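4. The simulated workshop
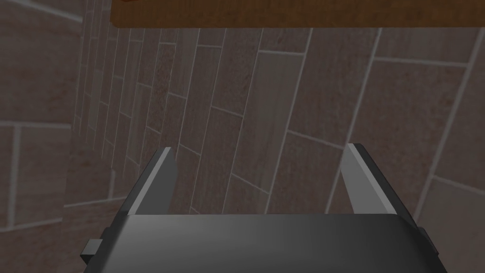
The arm was built over one winter in a shared workshop, by four people with day jobs, and most of the hours when it could be used fell late in the evening. We therefore needed a way of trying out motions at home. The simulated workshop described in this section was started in February, after the second shoulder bracket had split, and it was used for all the runs reported in Section 5 except the final set on the real arm.

4.1 Modelling the arm and gripper

The arm, which we call Jerkar, has printed links and hobby servos at every joint except the base. Its model was drawn up from the same part files that were sent to the printer, so the link lengths needed no separate measuring. The masses did. Each link was weighed on a kitchen scale with its servo and wiring fitted, and the centre of mass was found by balancing the part on a ruler edge. Darragh Gallagher repeated the weighing after the wiring was changed, and the later values are the ones used.

The gripper has two fingers that move in parallel. In the model, both are driven by one command and move by equal amounts. The real fingers share a single servo through a pair of racks, and there is a little play in the racks which we did not model. The wrist view is rendered from a point behind the gripper, looking out past the fingers, as shown in Figure 3. The same view is used for every run, and the gripper body takes up a good part of its lower half. We left it that way. A view from further forward would have kept the gripper out, but the real bracket could not be moved without shortening the cable run through the last link.

Figure 3. Wrist view in the simulated workshop, with the gripper open. The wooden board is at the top, beyond the fingertips.

4.2 Surfaces

Early versions of the simulated room had flat grey walls. They were quick to render and gave us no trouble until the wrist view was used to judge how far the gripper had turned. With nothing on the walls to follow, the estimate drifted badly. Jocelyn Wong replaced the plain walls with tiled ones, using a speckled brown stone texture and light grey joints in a running bond. The joints give long straight edges in two directions, and the colour varies enough from tile to tile that neighbouring tiles are not often confused.

The regular pattern brought a problem of its own. When the wrist turned quickly, the matching step sometimes slipped by one whole tile and carried on as if nothing was wrong. We dealt with this by limiting the wrist speed — a crude fix, but it was also kinder to the servo. Lighting was kept soft and even throughout. We tried a single hard lamp for a few runs and dropped it, as the shadows moved with the arm and were picked up as edges.

4.3 Running the trials

A trial begins with the arm folded and the fingers open. The wrist is moved to a start pose drawn at random from a list of 19, the view is checked against the stored one for that pose, and the arm then follows the planned path to the board. The gripper stays empty in these trials, which deal only with reaching and turning. Grasping is treated in Section 6.

We ran 600 trials in two batches. The first batch was stopped after 299 when Karine Hiebert noticed that the elbow limit had been entered in the wrong direction, letting the forearm fold further than the printed part allows. Those trials are kept in the archive but left out of the tables. The second batch, of 301, used the corrected limit and the model files as they stood on 26 May 2018.

Each trial was given 60 seconds. A run that had not reached its end pose by then was marked as failed, whatever the reason. Most runs finished well inside the limit, and the slow ones nearly all started from poses with the wrist turned close to a wall, where the planner backed the arm off before doing anything else.

4.4 Differences from the real workshop

The simulated room is simpler than the one it stands in for. It has no bench clutter and no draught from the door, and the base is fixed rigidly to the floor. On the real bench the base is held by two clamps and rocks slightly when the arm is stretched out. Carter Bouchard added a brace behind the base, which reduced the rocking but did not remove it. We made no attempt to model this movement, and the effect on the end pose is reported with the real trials in Section 5.3.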